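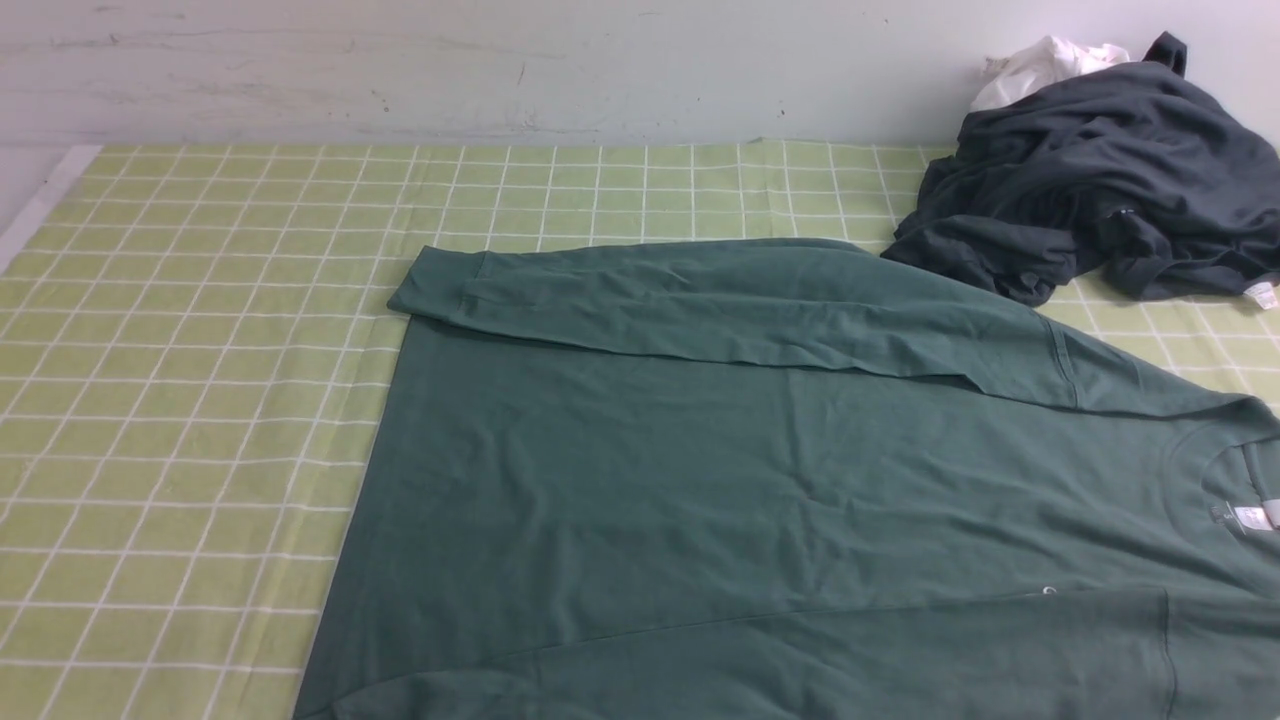

I have now done five trips with one carry-on bag and I am never going back. I know people have been writing about packing light since before I owned a suitcase, so none of this is new, but I'm so happy with how the last one went that I want to get it all down while I still remember it.

The trip was 32 days in July, starting in Shirima for a cousin's wedding, then the slow train up the coast to Havum, then a couple of weeks at a rented place outside Henus where it rained almost every afternoon and I loved it. So: one fancy event, beach weather, mountain weather, and a lot of stairs. My old self would have checked two bags and still run out of socks.

The part that changed everything for me was writing the list before touching the closet. I used to stand there pulling things off hangers and thinking "well, maybe." Now I sit at the kitchen table with coffee and write down what I'll be doing, and then what I'd wear to do it, and only then do I open a drawer. Four shirts, two with long sleeves. Two pairs of pants. One pair of shorts that can pass for swimwear. A sweater. The wedding outfit, which was its own headache (more on that in a second). Socks and underwear for six days, and a bar of laundry soap in a tin.

I fold almost everything flat, too. I was a roller for years! Rolling is great for T-shirts and I still do it with pajamas, but for anything with a collar or a long sleeve I get a better result laying it out on the bed, bringing the sleeves in, and folding it down to the width of the packing cube. Everything goes in standing up like files in a drawer, so I can see what I have without digging. My friend Danish Awan taught me that one over a video call while I was panicking the night before my second trip, and he was very patient about it.

The wedding outfit. I tried it in a garment sleeve, I tried it in a dry cleaning bag, and in the end I folded it around the sweater so there was something soft in the middle of every crease. It went in last and came out first, and I hung it in the bathroom while I took the longest, hottest shower of my life. Good enough for the photos, and my aunt asked where I'd had it pressed.

Shoes are still my weak spot. I wore the heavy ones on the plane and packed the dress shoes stuffed with socks, and by Henus I was wishing for something that could handle mud. I ended up buying rubber boots at the Plergate market and leaving them at the house for whoever comes next. I'm counting that as a win.

What else? Liquids. I switched to bar shampoo and I'm a total convert, except that it turns to mush if you don't let it dry out, so get a tin with holes in it. I took one paperback and traded it at every stop (the swap shelf at the Havum station is wonderful, go look at it even if you don't have anything to trade). Chargers all live in one zip pouch, and the pouch never gets unpacked at home, ever.

The bag came in well under the airline's limit going out, and a little closer to it coming home, mostly on account of jam. I walked right past the baggage carousel at one in the morning and was in a cab before the belt even started moving. I can't tell you how good that felt after a day of connections!

Next up is a winter trip, and I'm nervous about it. Coats! Boots! If you've done cold weather out of a carry-on, please tell me how you handle layers, I'll take any advice you've got. Sohail Swati has already told me in the comments on my last post that it can't be done with fewer than two sweaters, and I'd love to prove him wrong.

934 shares
32 comments

Recent posts
The slow train to Havum, with snacks
What I cooked in a rental kitchen with one pan
Rainy afternoons in Henus
Saying yes to every wedding invitation
My first carry-on trip and everything I forgot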